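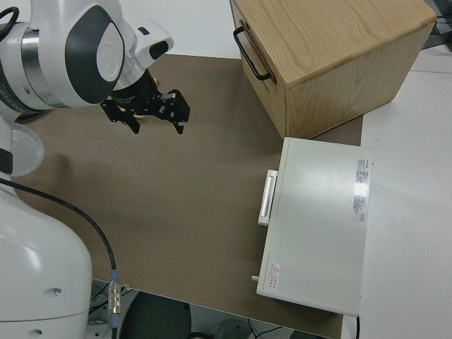
Danuta Bednarek has asked whether the box may be oiled in the same way as the table. It may not, and section 4.2 now states this separately for each item.

## 4.2 Care of the wooden box and the tabletop

1. Lift the box with both hands and set it on a folded cloth. Do not slide it across the tabletop.
2. Dust all faces of the box with a dry cloth, following the grain. Wipe the vertical seams last.
3. Remove marks with a cloth wrung out in clean water, and dry the surface at once.
4. Apply 2 thin coats of Limard wax, reference 121, to the box. Allow each coat to harden overnight.
5. Wipe the brown tabletop from the centre outwards. Smudges that remain may be treated with Górecki table oil, applied sparingly.
6. Leave the tabletop clear of papers and fabrics until the oil has been absorbed.

**Note:** One 200 ml tin of wax is sufficient for a year of normal use. Replacement tins are ordered through the Stillport office.

**Caution:** Do not use table oil on the box. It darkens pale wood permanently.

**Caution:** Cloths used with oil may ignite if left folded. Spread them flat outdoors to dry before disposal.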